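Kavska sample sale, and what I came home with

January 17, 2022

The Kavska sample sale was on at the Brostow gallery again, up on the first floor this time. I went with Stella Swai and we queued for 36 minutes, which was better than last July.

Most of the rails were knitwear and last winter's coats. I tried on a long grey one with a belt, but the sleeves were too short on me. Stella bought it for 100 and it fits her well.
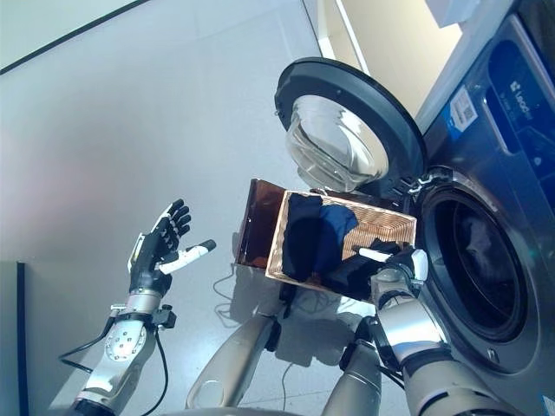
I got two pairs of ribbed socks and a mustard scarf, 27 for the lot. The scarf is thinner than it looked on the rail — fine for spring, not much use now.

Ghizlane El Fassi's prints were up on the back wall, mostly studies of collars and cuffs. Small cards of them were 15 each. I left those, and I've been thinking about the blue one since.

3 comments | 15 shares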